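Wanted: people who call things by the wrong name

Timen word survey, second round
Posted February 22, 2025

Timen is a survey of the words people in and near Vernunholm use for ordinary things at home, at work and in the car. We are looking for participants for our second round, which runs until the end of July. You need no training, and if you have a degree in linguistics we will try not to hold it against you.

The first round brought in 3,717 words and phrases. A good part of these were words for the end piece of a loaf of bread, a subject on which the people of Vernunholm turn out to hold views. We also received 14 names for the strip of grass between the sidewalk and the street, two of them printable only in the appendix. What we did not get was much from anyone who moved here as an adult, or from anyone under 30, or from the west side of the river, where our flyers seem to have gone straight into the recycling. 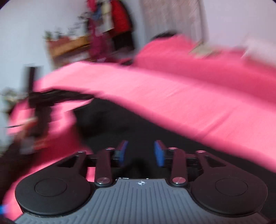 What you would be doing

Once a week you get a short list of things, and you write down what you call each one. Then you write down what your parents or grandparents called it, if you know, and whether anyone has ever laughed at you for your version. The list takes 20 minutes if you are quick and an evening if you start calling relatives. We pay for the 20 minutes.

Twice during the round you will also be recorded talking for half an hour with another participant. The topic is up to you. Last time a large number of pairs picked parking. Please pick something else if you can stand to.

Everything goes in through Xaba, our entry form, which works on a phone and on most computers made this century. It logs you out after ten minutes and does not save your work when it does so. We know. Write long answers somewhere else first and paste them in. Paper booklets are available on request, and the people who use them seem calmer.

Who can take part

You should be 18 or older and have lived in Vernunholm or one of the towns on the bus line for at least a year. You should be comfortable writing in English, but it does not have to be your first language, and words borrowed from other languages are very welcome. Spelling does not matter. We have staff for that, and they need something to do.

Please do not look things up before you answer. In the first round one participant sent us beautiful, precise terms for every part of a sash window, all in the same order as a well-known reference book. We would have been happy with "the rope bit."
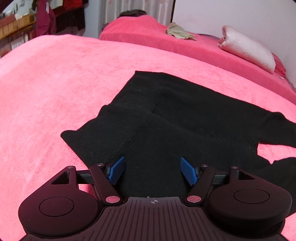 The part of the list we care about most this time is hardware, meaning all the small pieces that hold larger pieces together or let them move. Most people have no fixed word for these and make one up on the spot, and the made-up word is what we want. Take the little pink metallic buttons where those dark arms meet the base: a stud to one person, a pin to the next, a dot to somebody's uncle. All of those are good answers. So is "thingy," provided you tell us which kind of thingy and whether it has a plural. "I don't know" is also accepted, though we would ask you to use it less than the last group did.

What you get

Participants receive $99 for the full round, paid in two parts, plus a copy of the finished word book from Castus, the small press that publishes our results. The first word book was meant to be 60 pages and came out longer on account of the bread. If you drop out halfway you keep the first payment and we keep your words.

Your name will not appear in the book unless you ask for it to. You can withdraw an answer at any time before printing, including the one about your mother-in-law.

How to apply

There are 71 places. Write to the Timen office in Vernunholm or use the sign-up page in Xaba, and tell us where you grew up, where you live now, and what you call the drawer in the kitchen where everything ends up. We will answer within two weeks. Applications that consist only of a complaint about the first word book will be read with interest but do not count as applications.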